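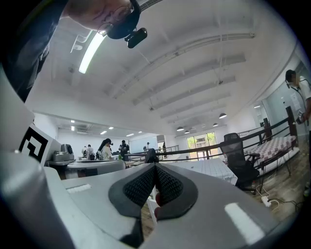

A small red object visible through the gap between two black gripper fingers

Tidying is the routine return of household objects to assigned storage places. It is distinct from cleaning, in which dirt is removed from surfaces, although the two are often done in sequence. Tidying normally comes first, as loose items block access to floors and shelves.

Methods
Most methods sort either by location or by category. In location sorting, one room is finished before the next is started. In category sorting, all items of one kind are gathered from the whole dwelling - books, for instance - and then stored together. The Sekiguchi method combines both and limits each session to 8 minutes.

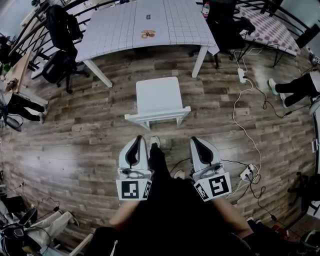
Wooden floor, with light sneakers and a hand-held two-finger gripper

Floors
Floor clearance is usually treated as a separate step. Small items are hard to find on patterned carpet and easier to find on plain boards, where low side lighting gives them a visible shadow.

Research
Haruto Furukawa surveyed 645 households in Riren and found that open bins were used more regularly than lidded boxes. Tatsuya Iwasaki later repeated the work in Dultar with 400 households. His results agreed for toys and clothing but showed no clear difference for paper. Neither survey recorded the age of the residents.

See also
Decluttering
Home storage
Housekeeping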